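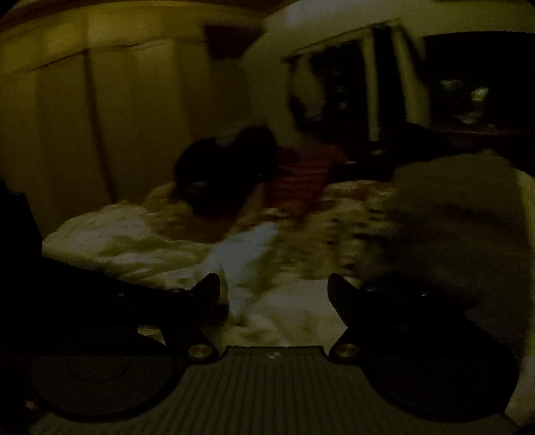 Sleep advice used to fit on an index card, and I'm not convinced it has improved much by growing into an industry. Go to bed at a decent hour, get up at the same time, lay off the coffee after lunch. My grandmother would have added an open window and left it there. A bed in a dim room, like the one at the top of this item, covers most of what the old advice asked for, and you could set it up without a password. Now we are told that dim is only a start. There is a right kind of dim, a right color for the last lamp you switch off, and a right app to tell you in the morning how you did.

I bring this up because the Flimbridge library held its sleep evening in April and several of you wrote to ask what I thought. I went, I took notes, and I've been slow to type them up. The short version is that the first half was a sales talk and the second half was pretty good.

The first half belonged to Prelirgate, the mattress people out by the bypass. Their top model costs $3000. I asked what you get for that over the plain one and was told "zoned support," and when I asked what zoned support does I was told it supports you in zones. There is a trial period, and the man giving the talk brought it up often, as if being allowed to return something were proof that it works. I have owned plenty of things I never returned. Most of them are in the garage.

Then came the Bradska. For those who skipped the flyer, it's a wristband that gives you a sleep score when you wake up. Réjean Hiebert wore one all spring and was kind enough to stand up and talk about it. He liked it at first. He got good scores, told his wife about them, and felt fine. Then he had a run of low ones and felt terrible, including on mornings when he had gotten out of bed feeling perfectly well and only started to droop after he looked at his wrist. He still wears it, he said, but he has turned off the score and uses it as a watch. I don't think the company would put that in a brochure, though I'd call it the most useful review I heard all night.

I tried one too, for 19 nights, on loan. My complaint is a simple one. On the night I lay reading until well past midnight, it gave me credit for going to sleep early, I suppose because I hold still when I read. On another night I slept like a stone and it told me I'd been "restless." If a bathroom scale did that you'd take it back to the store. When I mentioned it to the woman at the table she said the long-term trend matters more than any single night. Maybe so. But I don't see how a pile of wrong nights adds up to a right month, and she didn't have an answer for that beyond another flyer.

The Rewi lamp I will be a little kinder to, mostly because it costs $38 and turns off. It goes from white to orange over the course of an evening. It's a pleasant orange. Whether it does anything for your sleep that you couldn't get from switching off the big light and leaving the small one on, I can't say, and the box can't either – it says "designed to support your natural rhythm," and you could print that on a bag of rice. If you want a lamp, it's a nice lamp.

Now the good half. Isabelle Sutherland worked nights at the hospital for years and she had no table and nothing to sell. What she had was a list of things she'd tried while sleeping through the day with the sun up and the neighbors mowing. Thick curtains helped her. A fan helped, more for the noise than the air. Warm socks helped, to her own annoyance. Herbal teas did nothing except get her up again at noon. She was careful to say that this was only her, and that other people on her shift swore by the tea. I trust a person more when she tells me which of her own ideas didn't work.

She also said something I've been chewing on, that the worst stretch of sleep she ever had came when she was trying hardest at it. She'd bought the mask and the spray and moved the bed to the other wall, and she lay there checking whether it had all kicked in. I know that feeling well. I once spent most of a night wondering if my pillow was too tall.

A fair objection came from the back row, from a man who said that it's easy to laugh at gadgets when you sleep all right, and that after a bad enough year he would have bought anything on those tables. I take the point. People who can't sleep are miserable, and some of them have something a doctor should look at. If that's you, please go and see one. That is exactly why the sales half bothered me. Tired people are easy to sell to, and I'd like the library to think about that before it hands over the front of the room again. I've said so to them, politely, by letter.

A few of you asked if I've changed anything at home. I've made 2 changes. I moved the phone charger to the kitchen, and I bought heavier curtains, secondhand and a bit ugly. I think I'm sleeping better – but I also think I'd tell you that no matter what, having gone to the trouble of hemming them, so weigh it accordingly.

The library has copies of Isabelle's list at the front desk. The loaner Bradska has gone back, and the wait for the next one is long, if you want to see for yourself. Do write and tell me if yours could tell reading from sleeping.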